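How a Road Is Built, and How It Wears Out

A road looks like a single thing, a flat dark sheet laid on the ground. It is a stack of layers. The part that cars touch is only the top of the stack, and in most roads it is one of the thinner layers. Most of the material is underneath, where it does its work out of sight.

The layers

The lowest layer is the soil that was already there. Engineers call it the subgrade. Before anything is placed on it, the grass, roots and soft topsoil are scraped off. Then heavy rollers drive over it to press the grains of soil closer together. This pressing is called compaction. Loose soil has many small air gaps in it, and a road built on loose soil will sink as the gaps close.

On top of the soil goes the base. It is made of crushed stone. The stones have rough, broken sides that lock against each other when they are rolled. Round stones from a river bed would slide past one another, so they are usually crushed before they are used. A base 30 centimeters thick is as deep as a school ruler is long.

Above the base is the pavement. On many roads this is asphalt concrete, which most people just call asphalt. It is a mixture of stone, sand, very fine stone dust and a sticky black material called binder.

The binder

Binder is the glue of the road. It comes from crude oil, the same raw material that gasoline comes from. When crude oil is heated in a refinery, the light parts turn to vapor and are collected. The heaviest part stays behind, and some of it becomes binder.

Binder changes a great deal with temperature. On a cold day it is stiff and can break. On a hot day it is softer. To mix it with stone, the plant heats it well past 100 degrees Celsius, the temperature at which water boils at sea level. At that point it flows and can coat every stone in a thin film. Trucks carry the mixture to the site while it is still hot. A machine called a paver spreads it in an even sheet, and rollers press it down before it cools. 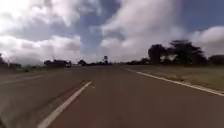 Na-rae Maeng wrote in to say that at her school in Skeston everyone calls this material "tar," and that the word is wrong. Tar is made from coal or wood. Binder is made from oil. The two look alike, and tar was once common in road building, so the old word stayed in use.

She is correct. In this explainer the word is binder.

The job of the stack

A truck wheel presses on a patch of road not much bigger than a large book. The weight on that patch is high. If it went straight down into soft soil, the wheel would leave a rut. The layers spread the weight. The pavement passes it to a wider area of crushed stone, and the stone passes it to a still wider area of soil. By the time the push reaches the subgrade, each part of the soil carries only a small share.

You can test this at home with a tray of damp sand. Press one finger into the sand and note the depth of the hole. Smooth the sand, lay a thick hardcover book on it, and press on the book with the same finger. The dent will be much shallower. Use a book that you are allowed to get dirty, or put it in a plastic bag first.

Keeping water out

Water is the main enemy of a road. Wet soil is weaker than dry soil, as anyone who has walked across a muddy field knows. For this reason a road is rarely built perfectly level from side to side. Many roads are slightly higher in the middle, a shape called the crown. Others slope gently to one side. Rain then runs off into a ditch or a drain. The slope is so small that you do not notice it when you cross the road on foot. 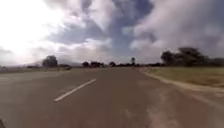 The ditch has to be kept clear for the same reason. If it fills with leaves and silt, water stands next to the road and soaks sideways into the base. A road can fail from the edge inward even if the surface is sound. On the old Dillutville road a blocked ditch was found to be the cause of three separate repairs, all in the same low spot.

Paint

Lines on a road are a kind of signal. A solid line between lanes usually tells drivers to stay on their own side of it. A dashed line usually tells them they may cross it if the way is clear. The exact rules depend on the country, and so do the colors.

Ordinary wall paint would wear off a road quickly. Road marking material is tougher. One type is a plastic that is melted, laid down hot and left to harden. Tiny glass beads are often dropped onto it while it is soft. At night, light from a car's headlights enters a bead, bounces off the back of it and returns toward the car. This is called retroreflection. The beads are very small. One that is 800 micrometers wide is a little less than one millimeter across.

How cracks begin

Every road cracks in time. There are several causes, and an engineer can often tell them apart by the pattern.

Long cracks that run straight across a road, from one side to the other, often come from cold. Materials shrink as they cool. A long strip of pavement is held in place by the base beneath it and is not free to get shorter. If the pull becomes too great, the strip splits.

A net of small cracks joined together has a different cause. It often comes from bending. Each heavy wheel bends the pavement by a tiny amount, and the pavement springs back. After a very large number of bends, the bottom of the layer starts to split and the cracks work upward. Engineers call this alligator cracking, after the pattern on the animal's back.

Age is the third cause. Air and sunlight slowly harden the binder. Old binder cannot stretch as well as new binder. It also loses its deep black color, and the stones begin to show. That is the reason many old roads look gray or brown.

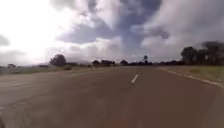 Worn asphalt with thin cracks and a dashed line.

From crack to pothole

A thin crack does little harm by itself. The trouble is that it lets water in. If the water freezes, it takes up more space than it did as a liquid and pushes the sides apart. When the ice melts, the gap is left behind and more water can enter. In places with no frost, water still softens the base. Wheels then push the pavement down over the soft spot, pieces break off, and a hole forms.

Crews try to stop this early. They clean out the crack and fill it with a rubbery sealant. Work of this kind is normally done in dry weather. In Skeston the sealing crews start in April.
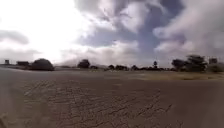
Can an old road be used again?
Old asphalt can be scraped up by a milling machine, taken to a plant, heated and mixed with new stone and new binder. The old binder becomes sticky again when it is hot. The amount of old material in the new mixture is limited by tests, so that the finished road does not turn out too stiff.

Words to know

Base: the layer of crushed stone under the pavement.
Binder: the black glue that holds the stones together.
Compaction: pressing material so that the air gaps close.
Crown: the raised middle of a road.
Subgrade: the soil at the bottom of the stack.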